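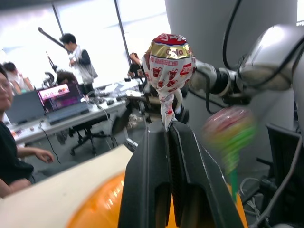 Hicham Ouazzani holds that a boiled sweet should never be called a solid, and he would like that put at the top of anything written on the subject. Loubna Samir agrees with him on the physics and thinks it makes very little difference to anyone trying to sell them.

Samir has run the boiling room at Skinis, in Plirkstead, since the firm moved out of its old premises on the Vukach road. Her interest is moisture: how much of it is left in the sugar when it leaves the pan, and how much finds its way back in afterwards. We spoke in her office, which is kept at the same humidity as the packing room because the two share a duct.

"What Hicham means is that it's a glass," she said. "You dissolve sugar and glucose syrup in water, you boil nearly all the water off, and you cool it faster than the sugar can crystallise. The molecules stay in a mess. It's hard and it's clear, so people call it solid, and for most purposes I'd let them."

The mixture at Skinis is conventional, sucrose with a fairly high proportion of glucose syrup. The syrup interferes with crystal formation and also makes the finished sweet more inclined to take up water from the air. Most of the arguments in the trade, Samir said, are about where to stand between those two faults.

"If you cut the syrup back, you get graining. The surface goes cloudy and the texture is short, like old fudge. If you put too much in, you get a sweet that grips the wrapper. Customers complain about the second one far more than the first. A grained sweet they'll just eat."

Her open pans are taken to 157 degrees. The figure was settled by her predecessor, Younes Benjelloun, and she has left it alone. At that temperature the residual moisture is close to two per cent, and she does not much care for anything higher. The vacuum cooker, which is called Nina after the foundry that cast its base, reaches the same dryness at a lower temperature and with less browning, so the pale fruit flavours are made on that side. Cola, caramel and anything dark can go through the open pans, where a little colour does no harm.

"People think the colour is all from the dye. On a dark line a good part of it can be the sugar. You can taste it too, slightly bitter at the back."

Acid goes in late. Citric acid added to hot sugar splits some of the sucrose into simpler sugars, and those attract water more strongly than the sucrose did. Samir folds it in on the cooling table once the mass is stiff enough to knead. She uses a buffered form for the sourer lines and admitted that she had been slow to adopt it.

"I thought it was an expense. We had a lemon batch go sticky in storage, and I blamed the wrapping supplier, quite rudely. Then Chinyere Ogundipe ran the invert sugar on the retained samples and it was our own doing. I wrote them a letter."

The letter is still in the file. It is dated 19th August and is a paragraph long.

Wrapping matters more than shoppers suppose, in her view. A twist wrap looks tidy and is cheap to run, though it leaves a path for air along the folds. A heat-sealed sachet is better. On a lollipop neither arrangement is ideal, for the stick has to come out somewhere and the neck is where the moisture gets in. Skinis tests for this by leaving wrapped samples in a damp cabinet and weighing them at intervals. A gain of half a gram in 100 is treated as a failure, although Samir said the surface usually feels tacky well before the scale shows that much.

She has no strong preference on sticks. Rolled paper takes up water from the mouth and softens. Plastic does not, and slides out of the head if the mould has been filled too cool. The remedy in both cases is the same, to set the stick while the sugar is still tacky and to leave it undisturbed until it has gone off. 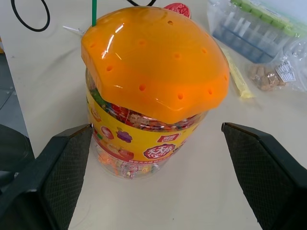 Should boiled sweets be kept in the fridge? Samir advises against it: they come out cold, water condenses on them, and the surface dissolves.

A cupboard away from the stove is adequate. She would choose a jar with a close-fitting lid over an open bowl, and would fill it to the top where possible, to reduce the volume of air inside. Loose sweets of different flavours should be kept apart if they are unwrapped. Mint in particular will get into everything. Wrapped ones can be mixed without much trouble for a month or so.

For shopkeepers the difficult period is the height of summer. Hala Alaoui, whose counter in Plirkstead takes a case from Skinis most weeks, moves her stock to the back of the shop in January and puts the display jars out half full. Samir dislikes the half-full jars and has said so. The two of them have settled on smaller jars.

"She sells them before they can go off, so my objection is theoretical," Samir said. "But I did object."
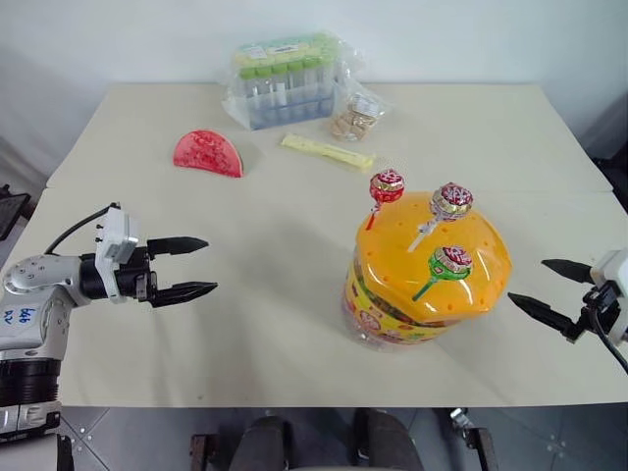
Sales in the warm months are lower anyway, and the boiling room uses the time for maintenance. The cooling tables are steel, with water circulating underneath, and the channels scale up. Descaling takes the best part of a week. Output in a normal week is some 400 cases, and the stock built up in spring is expected to carry the shops through until the pans are lit again.

I asked whether sugar-free lines behave differently. Isomalt, she said, is easier in nearly every respect. It takes up less water, it resists browning and it will tolerate a careless cook. It is also less sweet, and costs a good deal more by weight. Skinis makes one isomalt line, an aniseed drop, and Samir expects to keep it at one.

"The sweetness can be corrected. The price can't, at our size."

She is currently comparing wrapping films for the lemon line, with the damp cabinet running day and night. Ogundipe does the weighing. The early samples had been in for nine days when I visited and had gained very little, which Samir put down to the dry weather and a new door seal on the packing room. She intends to repeat the test once the weather turns.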